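Mwakyusa Road Roadside Attractions Association
Minutes of the regular meeting, 4/5/21

The meeting opened with eleven members in the room and four on the phone. Venla Manninen chaired. The minutes of the February meeting were approved with one change: the item on the picnic shelter should say the roof was patched, not replaced.

1. Signs on the highway

The county has answered our letter about brown attraction signs. It will allow two, one for each direction, at the turnoff by the old grain elevator. The signs may say "Roadside Art" and give a distance, but may not name the Venholm site. Members felt this was better than what we have now. People still miss the turn, drive on to the truck stop and ask there. The secretary will accept the offer in writing and ask when the posts can go in.

A member asked if we could keep the hand-painted board as well. The county letter doesn't mention it. Agreed to leave it up unless we are told to move it.

2. The concrete whale

The crack on the north side has grown since last fall. Water gets in behind the fin and the paint is lifting. Two quotes have come in, one from Plivex for a full repair and one from a local mason for filling and sealing only. The Plivex quote is $2,162 and includes new paint on the whole north side. The mason did not give a figure for paint.

Discussion went on for some time. Several members would like the whale to keep its faded look and were against repainting one side, as it would not match the other. It was moved and seconded that Plivex be asked to quote again without paint. Carried, with two against.

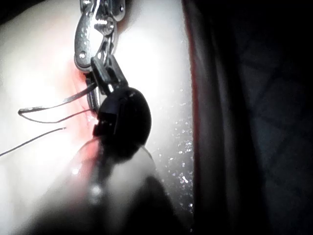 Metal instrument wrist with a black housing below it.

3. Guest book and visitor numbers

The guest book at the whale had 142 new entries over the winter. The book is nearly full. A new one will be bought, with a hard cover this time, and the old one will go to the library in town with the others. The farthest visitors came from New Zealand. Several entries complained about the lack of shade, and one asked for a place to water a dog.

It was pointed out that most people who stop never sign. The counter on the gate was out of battery for much of the winter, so we have no better number to go by. The battery has been changed.

4. Parking

Cars are again parking on both sides of the dirt road, and the farmer across the way could not get his trailer through on one occasion. He has been patient about it. He has offered the strip inside his fence, next to the cattle guard, for a yearly rent of $1,000, with us to put down the gravel.

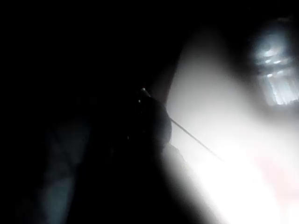

The strip would hold roughly 12 cars if they park straight. Members asked who would be liable if someone got stuck or hit the fence. The chair will put this to the insurance agent before we say yes to anything. No vote was taken. In the meantime we will put cones along the south side on holiday weekends.

5. Road trip guide

Flollix has asked for a short text and opening details for its spring road trip guide. There is no charge for a basic listing. The larger listing costs money and members did not want it. The draft text was read out. Changes made at the meeting:

– "open all year" to read "open all year, road not plowed"
– take out the line about the gift shop, which is closed
– say that climbing on the whale is not allowed
– give the nearest gas as 19 miles, at the truck stop

The chair will send in the corrected text. A member asked that the directions start from the interstate and not from town, as few people come that way now. Agreed.
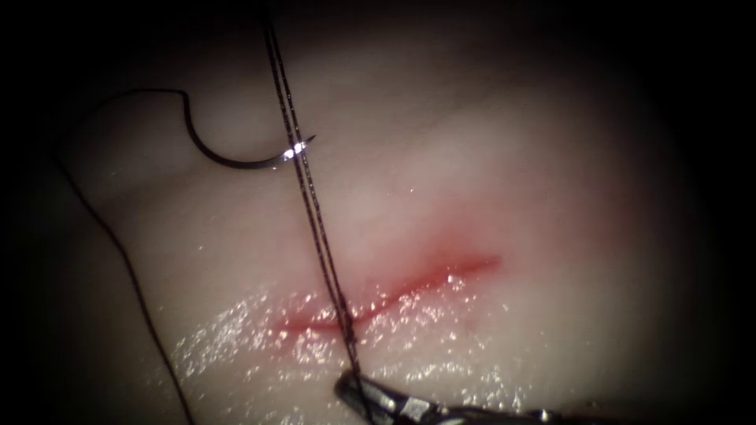 There was also a question about the map in last year's guide, which put us on the wrong side of the river. The chair has written to them about it once already and will do so again when the text goes in.

6. Spring cleanup

The tumbleweeds along the west fence need clearing before the grass comes up. Gloves and bags are in the shed. The shed key is now in the lockbox, same code as before. Anyone with a pickup is asked to bring it. The brush pile may not be burned while the county ban is on.

7. Other business

The portable toilet will be serviced every two weeks through the summer instead of once a month. The solar light over the information board is working again. The lost child's jacket from last fall has not been claimed and will go to the thrift store.

The next meeting will be in the same room, and item 4 will be first on the agenda.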